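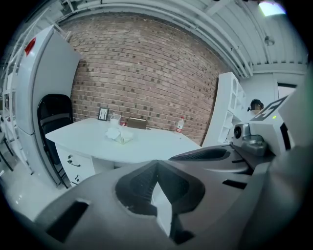 One of the white desks along the brick wall at Sanura, with its drawers and black chair.

Desk drawers, lockers and a new evening clear-up at Sanura

If you rent a desk at Sanura, or you've been thinking about it, there are changes coming in September and I went along to the meeting so you don't have to wait for the letter. The shared workroom on the Hivton side of the canal is keeping its 29 desks, but how they're shared out is going to be different, and there will be a proper clear-up every evening at half past six.

I should say I've had a desk there for a good while now, over by the window, so I'm hardly neutral. I'm also one of the messier people in the building and I sat through the first ten minutes of the meeting looking at my shoes.

Up to now it has all been fairly loose. You paid your month, you found a desk you liked and, if you were there often enough, it sort of became yours. People brought things in. You know how it goes – first a pen, then something to put the pen in, then a picture frame, then a box of tissues for hay fever season, and before long there's a bottle of water and a crumpled bit of white cloth or tissue at the front where your keyboard ought to go. I like all that. A desk with somebody's bits on it is a nicer thing to sit near than a bare one, and against the old red brick the white ones can look a bit like a dentist's without them.

The trouble is that the room is busier than it was. There were 71 people paying for some sort of membership at the last count, which obviously doesn't go into 29 desks, and more of them are turning up on the same mornings. Part-timers have been arriving to find desks with belongings all over them and no way of telling whether the owner was getting a coffee or had gone to Portugal. I've seen people perch on the end of a desk with a laptop on their knees because they didn't like to shift a stranger's picture frame. (I've been that stranger, I'm sorry to say. It was a photo of my dog.)

So from September the desks will be split into two kinds. The ones along the brick wall will be kept desks, and you can leave what you want on them. Everything else, including the window row and the two long tables, will be shared, and has to be cleared when you leave for the day.

A kept desk will cost £50 a month on top of the ordinary membership. For that you get the same desk every day, the drawers under it, and the chair. The drawers caused more discussion than the money did! They're the white units that stand under the left-hand end, with dark handles, and they've been a sore point for ages, as plenty of them are full of things left by people who moved on. All the drawers will be emptied before the changeover. If there's anything of yours in one, even one you haven't opened since last winter, take it home or put your name on it by the end of August.

For those of us on shared desks there will be lockers instead. They're coming from Dierckx, the second-hand office furniture place behind the station, who are also taking away the broken chairs that have been stacked by the back stairs for as long as I can remember. There will be 50 lockers, first come, first served, with no charge for the first three months. After that Sanura says it will see how many are being used and decide on a price, and I'd put my name down early if I were you. They're a decent depth and I'm told you can get a laptop bag and a pair of shoes in one with room left over.

Now, the clear-up. At half past six whoever is on the front desk will go round the shared part of the room with a trolley and pick up anything left out. It won't be thrown away. It goes into a tray with the desk number on it and the tray goes on the shelf by the kitchen door, where you can collect it the next day. Food and open drinks go in the bin, and so do used tissues, and I don't think anyone will argue with that. Sealed bottles will be kept. Cups go to the kitchen, and if it's your own cup and you care about it, wash it and take it with you, because the kitchen at Sanura swallows cups.

Trays will be kept for two weeks. After that anything useful goes to the charity shop on the corner and paper is shredded.

Somebody asked about cables and chargers, and the answer was that they count as belongings and will go in the tray like everything else. Somebody else asked whether chairs were staying put, since the black ones with the high padded backs are a good deal more comfortable than the rest and tend to wander across the room. They'll belong with the kept desks from now on. I was sorry to hear it. I've had one of those at the window since spring and I expect it'll be going back to the wall.

There was a bit of grumbling about the kept desks being the ones by the brick, as it's the darker side of the room, but there's a good reason for it. The sockets are on that side and the window row gets the sun full on from lunchtime, so it suits people who are only in for half a day. Anyone who would like a lamp on a kept desk can bring their own as long as it's been safety tested. The office has a kit and will do it for you while you wait.

The whole thing is being run through Hindora, the booking page Sanura already uses for the meeting room, so you won't need a new login. Kept desks can be asked for from the first week of August. If more people ask than there are desks, members who come in four or more days a week go to the top of the list and the rest are drawn from a hat. I did ask if it was a real hat and was told it would be a spreadsheet.

I haven't decided what I'm going to do. £50 is a fair bit for me, and I do love the window, but I also like having my own drawer and not having to think about where my pens are. My neighbour has already asked for a desk by the wall and has started carrying plants home two at a time so they can come back in on the other side.

Anyone who can't get to the booking page can fill in a paper form at the front desk, any time between nine and half past six. Locker forms are in the same pile, on the yellow paper.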